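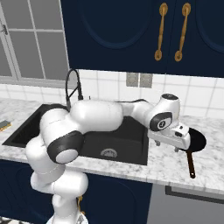
Karla Pacheco wrote in to ask why the kitchen taps in the Rosales building run cold for so long in the morning, and whether turning up the hot water unit would fix it. It would not. The delay depends on the volume of water standing in the pipe between the unit and the tap, and the thermostat has no bearing on it.

The Rosales plant room sits at the north end of the ground floor. The longest branch off the main riser, to the corner kitchens on level three, measures 20 metres. Overnight the water in that branch cools to the temperature of the wall cavity and has to be drawn off before hot water arrives. Larger pipe holds more water per metre, and parts of the branch were oversized when the laundry was moved.

Readings were taken in the corner kitchens before any taps had been used for the day. The longest wait was 53 seconds. With the same tap opened again ten minutes later, hot water arrived almost at once.

Sirnix quoted on two options. The first is a return loop with a small circulating pump on a timer, set to run before breakfast and again before the evening meal. The second is to replace the oversized section with smaller pipe and lag the full length of the branch. The quote for the second option is $372 per kitchen, including patching but not painting. The loop costs more to install and adds a running cost for the pump, and heat is lost from the return pipe whenever it is on – lagging reduces that loss but does not remove it.

Storage temperature stays at 70 degrees under either option. The tempering valves serving the bathrooms were checked at the last service and do not need adjusting. Kitchen taps are not tempered, so the usual care applies with small children.

The lagging can go ahead without shutting off the riser. Pipe replacement needs the water off on one level at a time, from nine until three, and is pencilled in for April if the second option is chosen. Notices will go under doors two days before each shutdown. Residents who have fitted their own filter or under-bench heater should leave the model number at the office, as some units must be isolated before the supply is restored.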